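The Lid Comes Off in the Car

I drink my coffee in the car, like most people who have given up on mornings. For years this worked fine. Then Nomstead, the chain by my exit, changed its lids in April, and I have been wearing my coffee ever since.

The new lid has a flap, and under the flap a slot shaped like a very small smile. A sign at the counter says it was designed by a firm called Plotis to "open up the aroma." It opens up the aroma all over my shirt. The old lid had a hole. You drank out of the hole. I don't recall anyone complaining about the aroma, though I admit I am not at my most observant at 6 a.m.

My complaint is wider than lids. Somewhere along the way, ordinary objects that worked got sent off to be improved, and they came back needing instructions. My toaster has 22 settings. I use 2 of them, and one is off. The faucet at my dentist's office has to be waved at. The parking meters on Gronow Street would like me to make an account, with a password, so that I can leave my car there long enough to buy a sandwich.

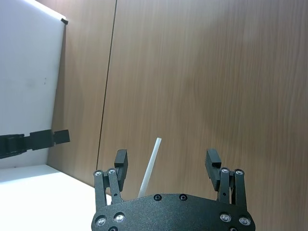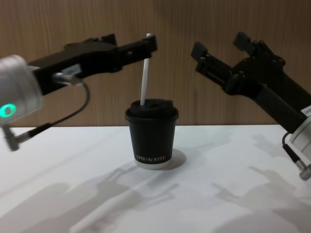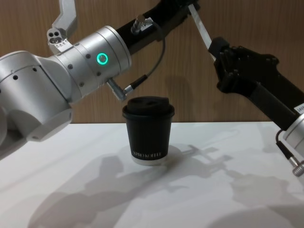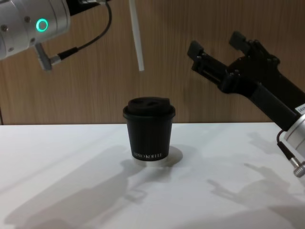
A black cup from Spro Koffee, with lid and straw, in the second picture.

I know the defense. Things get better by being fiddled with, and somebody had to fiddle with the wheel. Fair enough. I own a phone and I like it. But the fiddling used to stop once the thing did its job. Now there's a whole department, and it has to come up with something by Tuesday.

So here is my modest offer to the lid people. Before you change anything, hand it to a tired person with a set of keys in one hand and put them in a car with bad shocks. Drive over the railroad tracks in Tolell, both sets. If the shirt survives, go ahead and print your sign.

Until then I'm bringing a thermos. It has a screw top and it's older than my marriage. It has yet to ask me for a password.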